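How to plan a budget for hand-held gripper kit

By Alina Ursu
Last updated May 12, 2026

This page is for anyone who has been asked to put a figure on a set of hand-held grippers for recording household handling tasks. It covers the grippers, the parts that wear out, the table and the objects. It leaves out robot arms, which go through a separate capital request at most places, including ours in Caltamstead.

Before you start

You will need your task list, the number of people who will be recording at the same time, and last year's spending on consumables if you have it. A spreadsheet with one row per item is enough. Put the date of each price next to it.

Step 1. Work out how many grippers you need

Count the people recording at once, then add one spare for every four. Do not count everyone on the rota. We had seven people trained last October and never more than four at the tables, so five grippers would have covered us. We bought seven, and two are still in their boxes.

Step 2. Price the fingers and pads separately

Suppliers usually quote for a complete unit. Ask for a second price list with fingers, pads, screws and mounts as single items. If a supplier will not give you one, assume you will be buying whole finger assemblies each time a pad goes.

Pads wear at the edges first. The rate depends on what is being picked up, and carved wood, bristles and anything with a rough finish will get through them faster than smooth plastic.

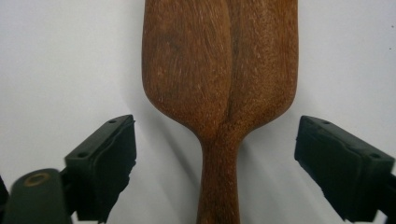 Keep a log for the first month before you commit to a bulk order. Write down the date a pad was fitted and the hours recorded on it. Our pads last 40 hours on mixed objects. Octavio Painemal, who does our ordering, divides the planned hours by that number, doubles it for two fingers and adds 20 per cent. Use your own figure in place of 40.

If a new pad material is offered part-way through a project, check with whoever uses the recordings before you switch. A cheaper pad with a different grip may mean repeating work.

Step 3. Allow for tables and lighting

A plain white top is cheap and easy to wipe down. Budget for one table per recording position and one lamp per table. Second-hand tables are fine if they do not rock. Measure the doorway first. Ours at the Mornitz site had to be taken apart in the corridor, which cost a morning.

Step 4. Set an amount for objects

This line is nearly always too small. People price the hardware to the penny and then write "misc." for the cups, brushes and kitchen tools. Set an amount per task and multiply. We allow 35 pounds a task, and we buy two of anything that is handmade or likely to be discontinued.
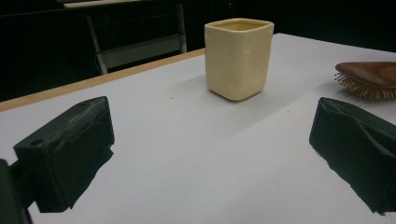 Charity shops and market stalls are good for variety but poor for receipts. Agree with your finance office beforehand how small cash purchases will be claimed. Brahim Fahmy keeps a float for this and a carbon-copy book, and it has saved a good deal of arguing.

Add storage to the same line: lidded boxes, labels and a shelf.

Step 5. Get the quotes

Ask for at least two, on the same list of parts. We used Pascu and Plurex. Pascu was dearer per gripper and cheaper on pads, and over a full year it came out lower. You would not see that from the unit price. Check delivery, the lead time on spares and whether the price includes a charger.

Step 6. Put it together

Use four headings: grippers, wear parts, tables and lighting, objects and storage. Spread the wear parts over the year by quarter. Add your contingency as its own row so that it can be seen, and send the pad log with the request if you have one. Corina Lungu approves ours and always asks for it.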